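The Corner

11/21/25

I have been given a corner. Please hold your applause, it's not the kind with windows. It's the kind where one blue cubicle wall runs into another blue cubicle wall and there is a white desk stuck in between, and you sit facing the place where they meet like a child who has said something about Grandma's hat.

For those just joining: Bidow, the company that pays me to move numbers from a spreadsheet into a slightly different spreadsheet, rearranged the whole floor in October. This was announced as a "refresh." I had been at my old desk for seven years, and it had reached the stage where the desk and I were more or less one organism. There was a drawer I was afraid of. There was a mug of pens that I had personally tested and found dead and then put back in the mug. When the email came telling us to pack our personal items into the crate provided, I laughed out loud, and then I saw the crate, and it was the size of a bread box.

So I had to choose. I'm not a person who is good at this. I've read the books where you hold the object and ask yourself how you feel, and how I feel is that I might need it. A charger for a phone I no longer own: might need it. A laminated map of the old floor plan, showing where the fax machine is: of historical interest. Soy sauce packets, a truly upsetting number of them, in a drawer with a stapler that had been leaking on by one of the packets since, I would guess, early in my career.

(The stapler did not make it. It had sort of cured.)

The packing took me two afternoons and I would like it noted that most of my coworkers did it in the time it takes to drink a coffee. One of them walked past with her crate under one arm and a plant under the other, done, moved, a free woman, while I was on the floor sorting binder clips by size. I had decided I was the sort of person who sorts binder clips by size. I was not, and I threw them all into an envelope and wrote CLIPS on it, and I could not tell you where that envelope is today.

What got thrown out, in case future generations ask: the pens, the map (I know), every one of the soy sauces, a cardigan that had been on the back of the chair so long that people assumed it belonged to the chair, a stress ball that had gone hard, and a folder labeled URGENT containing a takeout menu from Prokopenko, the sandwich place across the parking lot that changed its menu and stopped making the only thing I liked.

What got kept: my keyboard, a phone cord, and the thing made of paper and sticks.

I'll get to the thing.

The keyboard is mine, as in I paid for it, as in it's a personal item under the terms of the email. It's a black mechanical one and it cost me about $135, a number I have told no one at home until this sentence. It is heavy. It is also loud, and this turned out to matter more than I had planned for, on account of where the corner is. At my old desk I was next to the copier and nobody could hear me over it. In the corner, the sound goes into the fabric on one side, and then apparently goes up and over and lands on the whole of Accounts Receivable. I've had a note. It was a kind note. It had a smiley face on it, the way a dog has teeth.

I have been trying to type softly. You can't type softly on this keyboard. You can type slowly, and it then sounds like someone making up their mind about something, which I'm told is worse.

Anyway, the corner. I came in on the first morning with my bread box and set up in a few minutes flat, because there was hardly anything to set up. The monitor was waiting for me, a big one, much bigger than my old one, and I will admit to a moment of feeling that I had come up in the world. Then I sat down and understood that it's big in the way a large relative on a small couch is big. With the monitor where it is, the back of the desk is in permanent evening. Anything you put back there, you have put away. I lost a highlighter in the dark the first week and I've chosen to think of it as storage.
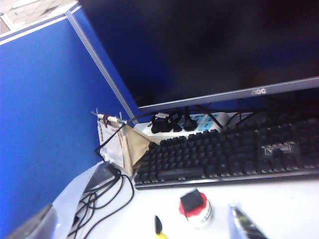 The corner. Architecture at left.

The power strip is the other thing I have opinions about. At the old desk I had one outlet, under the desk, behind the filing cabinet, and getting to it meant lying on my side on carpet that had seen things. Now I have a power strip right there on top, white with bits of blue, directly under the monitor where I can reach it like a king. And what have I plugged in? Almost nothing. There's the big black adapter and the smaller plug next to it, and the rest of the sockets just sit there looking available. For years I dreamed of sockets. I used to walk my phone down the hall to the Asia room to charge it (our meeting rooms are named after continents, and Asia is the smallest one, don't write in) and sit there pretending to be early for something. Now I've got more sockets than I've got things, and I find myself looking at desk fans online.

The cables I have not dealt with. They come out behind the strip and go wandering off, some up toward the monitor, some away to the right, and I've told myself that this is the shadow's problem. I did buy a Bruvberg for them. If you don't know the Bruvberg, it's a box you put your cables in so you can't see them, and it comes flat, with a diagram of a smiling person, and it needs to be folded along the dotted lines. I folded it along the dotted lines. It's now at home with batteries in it. It was too tall to go under the monitor, and I don't want to talk about having measured, because I did measure, I just measured something else.

So, the paper and sticks.

In October, the same week as the refresh, we had one of those mornings where they put us in teams and hand out supplies. You know the kind. There was a tray of pastries and a person with a headset microphone in a room that did not call for one. Each team got paper, sticks and a speech about trust, and we were told to build something that stood up by itself. What it was supposed to be, they left to us, and the question caused more bad feeling in my team than the entire desk lottery. One faction wanted a tower. One faction wanted something "that represents us," and that faction would not be drawn on specifics. I mostly tore tape.

It came in third. There were more than three teams, I want that understood. The judging was done on height, stability and story, and we lost all our points on story, because when the headset person asked what it represented there was a silence, and then somebody said "Q4."

At the end of the morning everyone left for lunch and the structures stayed on the tables, and I walked past ours on the way out and found I couldn't leave it there. I don't know why. I had just spent two afternoons throwing away things I'd owned for years, a whole cardigan, and I picked up this bit of paper and sticks that had come in third and carried it down the hall with both hands, like a person carrying soup.

It was the last thing I moved into the corner and the only one I gave any real thought to. First it went next to the monitor, but I kept bumping it with papers. Then I tried it on the right side, past the keyboard, and found out that's where my elbow lives. It ended up wedged in on the left, right against the blue wall, where it has a bit of support and I can see it without turning my head. It's been there ever since. The cleaning crew goes around it. I know they go around it because there is a patch of dust in its immediate neighborhood that I could wipe up myself and haven't.

People ask about it more than they ever asked about anything at the old desk. It has become a kind of test. People who say "oh, is that from the team thing?" are fine. People who say "what's it supposed to be?" get told Q4. A man from the third-party printer company, here to look at the printer, studied it for a good while and then said his kid made one too, and I said thank you.

A few things I would still change about the corner, for the record, in case Facilities has found this blog. The panels are very blue. I thought I'd stop noticing and I haven't. When I shut my eyes at night there is a sort of orange afterglow that I believe is the office. I'd like something pinned up there but I don't want to go straight back to being a person with a map. I'd also like to face out, though I understand this would mean making eye contact with Accounts Receivable.

And I'm open to suggestions on the keyboard. Somebody mentioned little rubber rings you can put under the keys, one at a time, all of them. I looked it up and it seems to take an evening and a special tool for pulling the caps off. I used to own one of those. It was in the drawer.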